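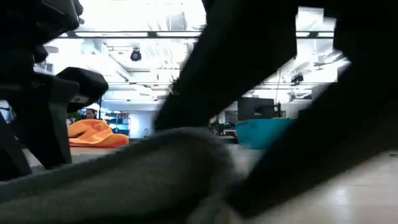 照明与眩光按工位逐一检查，测点取台面中心及四角，测量时检查人员不得遮挡光源。本次使用 Husar 照度计，开机预热后归零。背景区域明亮、近处为深色部件时，人眼对暗部细节的辨别能力下降，读数合格也须另作目视评价；部件上缘若有轻微反光，记入“眩光”栏，不计入照度。上次检查遗留的灯罩积尘问题已关闭。

**检查区域：** Trernmont 二层装配间
**检查人：** Ignacio Daza
**周期：** 每 30 天一次，八月起执行
**判定：** 合格 / 整改 / 不适用

## 1 地面与通道

- [x] 1.1 主通道净宽符合平面图标注。合格。
- [x] 1.2 地面无油污、积水。合格。评语：东侧门口地垫边角翘起，当场压平，下次复查。
- [ ] 1.3 通道标线完整。整改。评语：货架转角处标线磨损约 6 米，须重新涂刷，涂刷前清除旧漆。
- [x] 1.4 地面深色条带与周边平齐，无绊脚高差。合格。
- [x] 1.5 疏散门可由内侧单手开启。合格。

## 2 工作台

- [x] 2.1 台面木条无开裂、无毛刺，拼缝无松动。合格。
- [x] 2.2 台面金属框架的角部连接板紧固，手推无晃动。合格。
- [ ] 2.3 台脚调平。整改。评语：靠窗一张台子对角不平，垫片为临时措施，应换用 Cikard 可调脚。
- [x] 2.4 台面边缘无外露锐角，护角粘接牢固。合格。
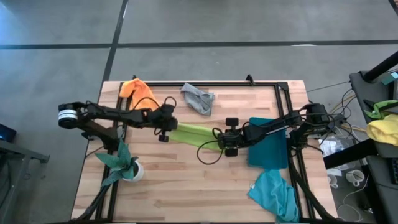
## 3 电气

- [x] 3.1 配电箱门关闭，回路标签清晰。合格。
- [ ] 3.2 漏电保护器按钮试验。整改。评语：9 号回路按下后动作迟滞，已挂牌停用，待电工更换后复测，复测前不得合闸。
- [x] 3.3 移动插座未串接。合格。
- [x] 3.4 接地连续性抽测。合格。评语：记录见 Ravance 检修册，本表不重复抄录。

## 4 消防与急救

- [x] 4.1 灭火器压力指针在绿区，铅封完好。合格。
- [ ] 4.2 灭火器前方无堆放物。整改。评语：纸箱占用取用位置，已要求当班移走。同类问题上次也有记录，建议在地面加画禁放区。
- [x] 4.3 急救箱内物品在有效期内。合格。评语：创可贴余量偏少，补充。
- [x] 4.4 应急灯断电后自动点亮。合格。

## 5 台面物品与整理

- [x] 5.1 擦拭布与托盘分开放置，沾有溶剂的布投入带盖金属桶。合格。
- [x] 5.2 化学品容器标签完整，分装瓶注明名称和开封月份。合格。
- [ ] 5.3 废料桶容量不超过标线。整改。评语：木屑桶已满，清运频次应提高。 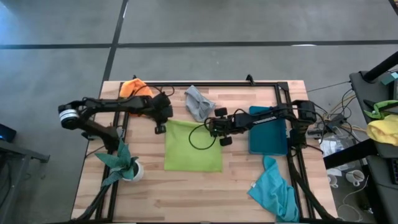
图 3　木质台面、橙色布与青色方形托盘

## 6 环境

- [x] 6.1 室温不高于 28 ℃。合格。评语：下午三点测得，空调回风口滤网需清洗。
- [x] 6.2 通风机运转无异响。合格。
- [ ] 6.3 噪声测量。不适用。评语：空压机停机检修，恢复运行后补测，结果附于本表后。

## 整改跟踪

| 条目 | 责任方 | 期限 |
|---|---|---|
| 1.3 | 设施组 | 下次检查前 |
| 2.3 | 装配组 | 备件到货后 |
| 3.2 | 电工 | 立即 |
| 4.2 | 当班班长 | 当日 |
| 5.3 | 装配组 | 当日 |

3.2 未关闭前，该回路所带设备不得改接其他插座使用。复查由原检查人进行，签字后归档。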